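From: Osvaldo Rizzi
To: Stellen list
Subject: Re: [Stellen] White paint in the stairwell, and the yellowing

Hello all,

Ubaldo Greco wrote:

> We painted the stairwell at Mandivel in May with the same white
> on the walls, the doors and the handrail. Now the doors look
> yellow and the walls look a little blue. The shop says the can
> was from the same batch and the number is 702 on all of them.
> My wife says it is the lamps. My brother-in-law says it is the
> undercoat. Before I buy more paint I would like to hear from
> somebody who has no opinion about my brother-in-law.
>
> Also, is it true that oil paint goes yellow if you close the
> door on it?

Dear Ubaldo,

I have painted houses for 33 years, first in my country and then here, and I have no opinion about your brother-in-law. I will try to answer both questions, and please excuse me if I am slow.

First the second question. Yes, the old kind of white oil paint becomes yellow with time, and it does so faster in the dark. Inside of a cupboard, behind a picture, the back of a door that stands always open against the wall. If you leave the light on it, it stays whiter. I have seen a door in a corridor where a calendar was hanging for years, and under the calendar there was a clean yellow square. You wrote that the number is the same on all cans, but the number is only the color. Please look on the label if it says water or spirit for cleaning the brushes. If the doors are spirit and the walls are water, you have your answer already and the shop is also right.

Now the undercoat. Old wood doors can have knots and old varnish, and these come through a white paint like tea through a napkin. But then you see spots and rings, usually, and you write that the doors look yellow everywhere. So I would put this second. If you find brown spots near the knots, you need a stain blocker before anything else, two thin coats, and let the first one dry for as long as the can tells you. I know people on this list who use Trukley for this. I had good results with it on pine and not so good on a very old larch staircase – but the larch had been waxed, and this the owner told me only afterwards.

About the lamps, your wife may be partly right. Take one piece of the wall color and one piece of the door color, painted on cardboard, two coats each, and carry them outside at noon. If they look the same there, change the bulbs. If they are still different, change the paint. It costs you one evening and some cardboard. Do not compare in the stairwell itself, where the light comes once from the window and once from the landing, and every wall throws its color on the next one.

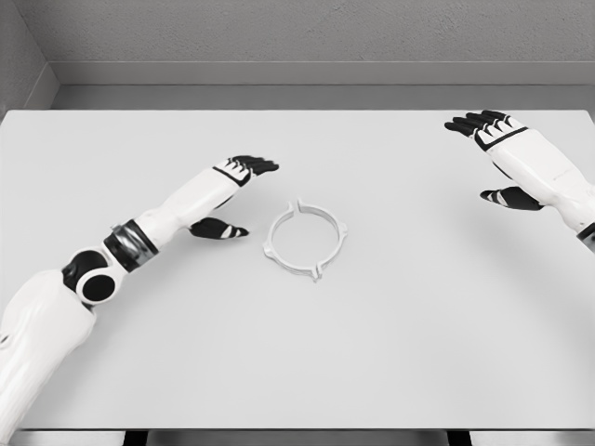
White is the hardest color to match, and I say this as a person who has matched a lot of greens. On a strong red the eye forgives a small difference, but on white it sees everything, even when the difference is only in the shine. The two arms over the tabletop are a good case, and the small ring lying between them too: all of it is white, and still you can tell the one from the other, with only gray and black to help. So when a customer tells me "just white," I ask which white, and I ask also how shiny. A handrail in gloss beside a wall in matte will never look like one color, also if both come from the same can number. If you want the stairwell to feel quiet, use satin on doors and handrail and a washable matte on the walls, and accept a small step between them.

For the handrail I would not repaint now. Wash it with warm water and a little soap, dry it well, and look again. Hands leave a yellow film, much more than one believes, and in a house with children it is there after 3 months.

Hao asked me last time about rollers for the ceiling and I have not forgotten, I will write it in a separate message so that the subject line stays correct.

Please tell us what the labels say.

With kind regards,
Osvaldo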